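Gallery: The Craft Table and Play Corner at Urura

Photos and notes from the October refit of the small room at the back of Urura. The list of things in the room is at the end, with where they are kept.

The room is 17 feet long and not very wide. For years it held stacking chairs and a broken coat rack. We cleared it over two weekends, painted three walls and left the fourth as it was, since the paint there was still good. The budget was 682 dollars and we spent nearly all of it, mostly on shelving and the floor covering. Most of the toys and trays were already in the building, spread over four different cupboards.

The gallery notes follow the order in which things were set up. Anyone who uses the room on a regular basis should read the part on trays and the part on cleaning. The rest is for interest.

The shelves

The shelving is the Gondal open type, two units side by side, fixed to the long wall. The lowest shelf is kept for things small children can reach without help. The second shelf has paper, card and the boxes of crayons. The top shelf is for adults only and holds scissors, glue refills and the first aid box.

We tried the units on the short wall first. They blocked the light switch, so they were moved the same afternoon. The old screw holes have been filled but not painted yet.

The floor

The covering came on a roll from Zavine and was cut on site. There is one seam, near the door. It was glued down twice and now lies flat. Please don't drag tables across it. Lift them, with one person at each end.

A leftover strip is rolled up behind the door for repairs.

The tables

Two tables stay in the room all the time. A third can be brought in from the hall for bigger groups. The two that stay were sanded and oiled before the room opened. They mark easily, so wet paint pots go on a tray or a sheet of newspaper.

Table height is a little low for adults. There was some discussion of longer legs, but the groups that use the room most are under seven, and the height suits them.

Lighting

The old tube light was noisy and has been replaced with two Pulside ceiling lights. They are on separate switches. The one nearest the window is usually enough until four o'clock at this time of year.

The window has a plain blind. The cord is tied up on a cleat out of reach and should be put back there every time.

Small toys

The small toys were sorted by hand on a Tuesday evening. Anything cracked, sticky or missing a part was thrown out. After sorting, 65 pieces were left, and they all fit on the lowest shelf with space to spare.

The animal shapes are the most used. Children line them up, feed them, put them to bed in the trays and trade them for other animals. The puzzle pieces get less attention, and one of the puzzles may be given away in the spring.

Trays

Each child gets a tray at the start of a session and puts things back into it at the end. It keeps the pieces on the table and makes clearing up quicker. The trays have raised rims, and small things stay in them when they are carried across the room.

Animals can share a tray with each other. Crayons and clay get trays of their own, as clay gets pressed into everything it touches.
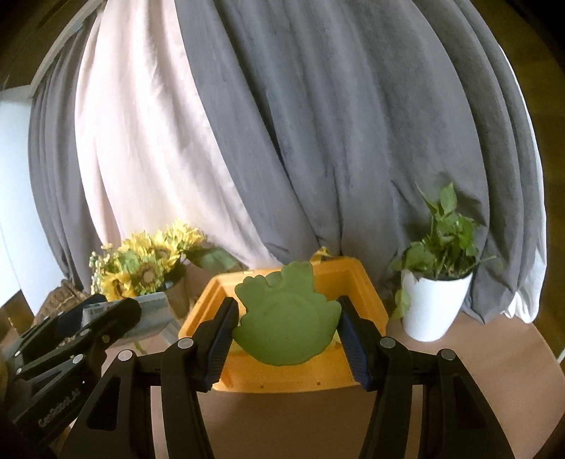
Trays are wiped after every session and washed in the kitchen sink at the end of the week. Warm water and dish soap are enough. Stand them on their sides to drain, and put them back on the lowest shelf the next morning. Soft toys and soft shapes are washed separately by hand and laid on a towel. They should not go back into a tray while damp.

Flowers and decoration

Flowers in the room are artificial only. Real ones were tried in the hall last year, and the vase was knocked over twice in one week. Artificial flowers can stay on the tables during a session if there is space. Dust them with a dry brush once a month. If a petal or leaf comes off, put it in the jar on the top shelf and it will be glued back on.

Children's pictures go up on the painted walls with low-tack tape. They stay up for a month and then go home.

What is kept where

Lowest shelf: trays, animal shapes, puzzles, picture books
Second shelf: paper, card, crayons, clay in its own boxes
Top shelf: scissors, glue, first aid box, jar for loose parts
Behind the door: broom, dustpan, floor strip
Under the window: aprons on hooks, spare towels

Still to do

Paint over the filled screw holes. Find a second dustpan. Put a felt strip on the bottom of the door, which scrapes in wet weather. Label the clay boxes by color.

The room is open to groups in the mornings and can be booked at the front desk for afternoons. Groups bringing their own toys should take them home the same day, as there is no storage for them on the shelves.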